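25. Oktober 2022, Greifertest Spannverschluss, Fingersatz Hernska
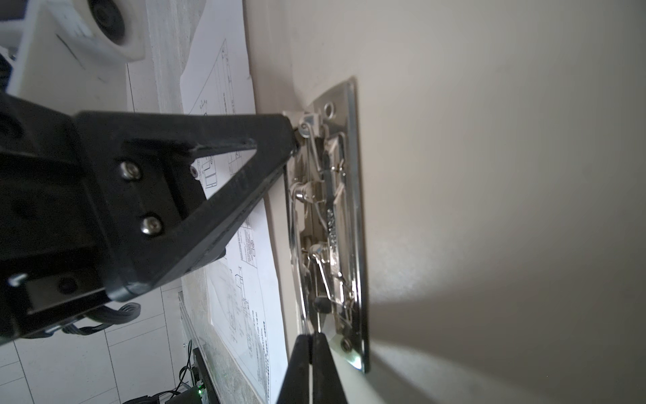
Handgelenkkamera, Finger beiderseits der verchromten Verschlussplatte.

Öffnungsweite 80 mm, Anfahrt mit 4 mm/s. Reflexe an den Chromkanten stören die Kantenerkennung, Belichtung fest auf 233 gesetzt. Danach 6 Anfahrten, Lage der Platte jedes Mal gefunden. Obere Fingerspitze kommt dem hellgrauen Block sehr nahe, Versatz im Programm prüfen. Vergleich mit Fingersatz Skultberg offen, macht Suqin Lu. Kabelführung am Greifer mit Yufang Xiao klären.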